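Gekside Children's Museum
Learning Pages for Young Visitors

How Plastic Eggs Are Filled for an Egg Hunt

Before an egg hunt can begin, every egg must be filled. At the Gekside Children's Museum, this work is done by hand at a long table. This page explains how it is done and why the steps come in a certain order.

What is a fillable egg?

A fillable egg is a hollow shell made of thin plastic. It opens into two halves. One half has a narrow rim that slides inside the other, and this is what holds the egg shut. The plastic bends a little when it is pressed. You may hear a small click as the halves meet.

Setting up the table

Good sorting comes first. The eggs go in one place and the treats go in another, so that each can be reached without searching. A shallow tray works well for this - the sides stop small things from rolling or sliding away. A sheet of plain paper on the table makes it easy to see anything that has been dropped.

Filling the egg

One hand holds the egg and the other brings the treat to the opening. Flat packets are the best choice because they take up little room. A packet that is wider than the egg may need to be curved gently before it will go in. It should never be forced, as the wrapper could tear.

The red egg is held over a yellow tray of small packets in blue, green, purple, pink and silver. More red eggs are on the table, with a few blue ones among them. 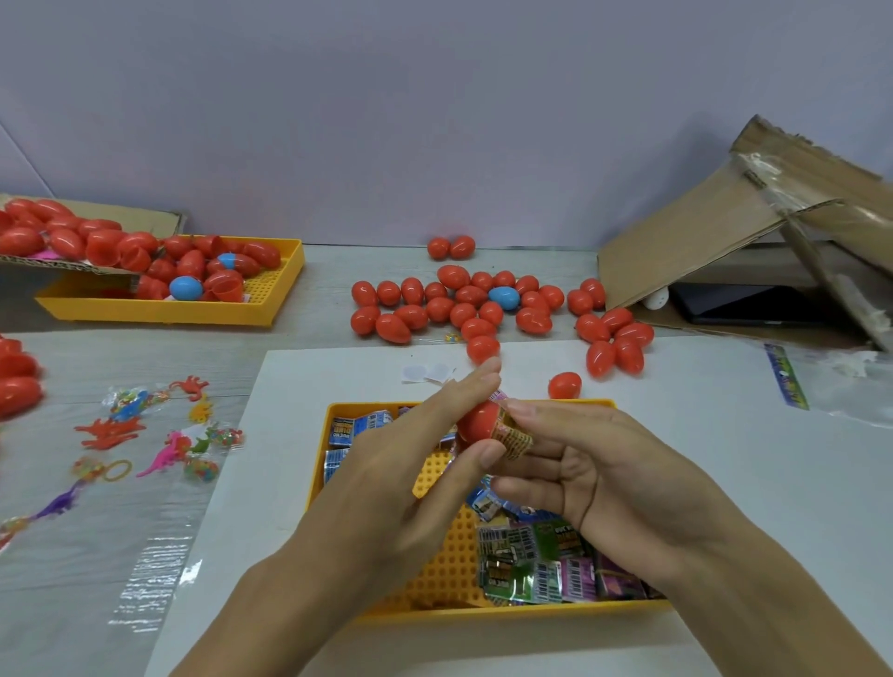 Closing the egg

The two halves are lined up and pushed together. If a corner of the wrapper is caught in the rim, the egg will not stay closed, and it must be opened and packed again. Some groups add a small sticker across the join.

How many eggs are needed?

The museum plans 5 eggs for each child. A hunt for 20 children therefore needs 100 eggs. Our largest hunt, held at Oakley Park, used roughly 1000.

Words to know

Hollow: empty on the inside.
Rim: the edge of an opening.
Join: the line where two parts meet.

Text by Mervyn Whiteley, Learning Department
Page last reviewed 31 July 2024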